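Hunel Sorting Station – Set-up Guide
Section 4: Clearing and sorting empty drink bottles

4.1 Purpose
Use this section to set up a table for hand-in drink bottles and to clear it into a collection bin. It applies to the Hunel table with walls fitted and to any flat white table of similar height. Glass and cans are covered in Section 5.

4.2 Before you start
You need:
– one open-top collection bin
– a damp cloth
– a small tray for loose caps
– the Wegener tally sheet

Caution: Do not use the station for bottles that have held oil, bleach or fuel. Residue left in the bin will spoil the whole load.

4.3 Setting up the table
1. Wipe the table from the back wall toward the front. Grit left on the surface sticks to labels and ends up in the bin.
2. Stand the bin upright on the table, close to the left wall.
3. Tip the bottles out gently from a low height. They may lie in any direction.
4. Spread the pile by hand until most bottles touch the table. Crushed bottles do not need to be reshaped.

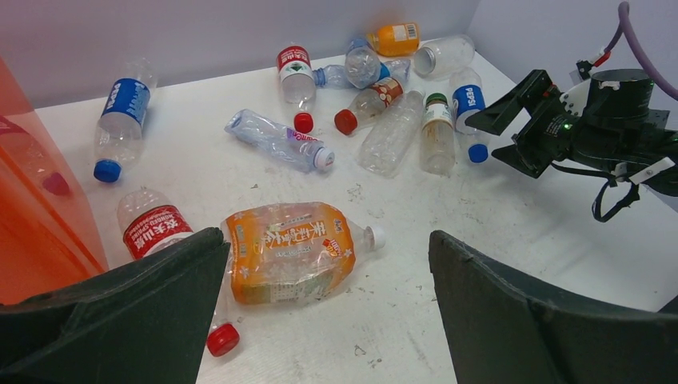
5. Check the batch size. The standard bin is rated for 50 crushed bottles of 552 ml or smaller. Bottles that still have their full shape take up more room, and the bin will fill well before that number.
6. Leave labels on. The Flulutia line removes them after shredding, whatever the color or brand.

4.4 Caps
1. Leave a cap in place if it is screwed on.
2. Put any loose cap in the cap tray. Do not drop loose caps into the bin.
3. If a bottle has been crushed with its cap on and springs back, open the cap a half turn, press the air out and close it again.

Note: Bottles without caps are accepted. Place them in the bin neck up so that drips stay inside.

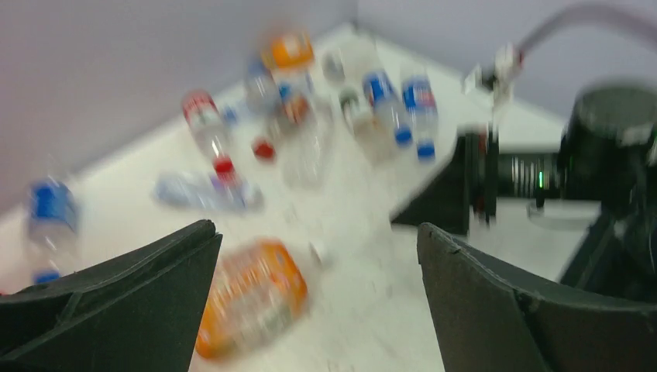 One site reported that loose caps were the slowest part of each batch, and asked whether they could be left on the table until the bin was full. They can. Collect them in one pass at the end, then wipe the table before the next batch.

4.5 Bottles that still contain liquid
1. Set aside any bottle with a visible amount of drink in it.
2. Empty it into a sink, rinse once with cold water and drain for 2 minutes.
3. Return it to the table with the rest of the batch.

Caution: Open carbonated drinks slowly and point the neck away from your face.

4.6 Filling the bin
1. Take the bottles nearest the bin first, then work toward the far side.
2. Lift crosswise bottles off the pile before pulling out the ones underneath. Pulling from below sends round bottles over the front edge.
3. Put each bottle in base first.
4. Stop when bottles reach the rim. Do not press them down – the sides of the bin can split at the corners.
5. Enter the count on the Wegener sheet. A full batch usually takes around 11 minutes.

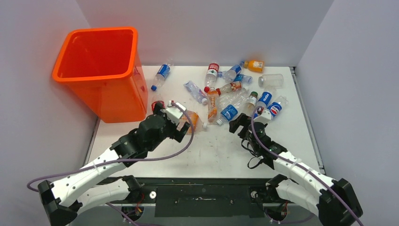
Tirnuvis, 18th February

Changes to Section 4. Step 4.3.2 now places the bin on the left for all stations. Sites that keep it on the right may continue to do so until the end of March. The rinse in 4.5 has been cut to one. Replace printed copies of this section and keep Section 5 as issued.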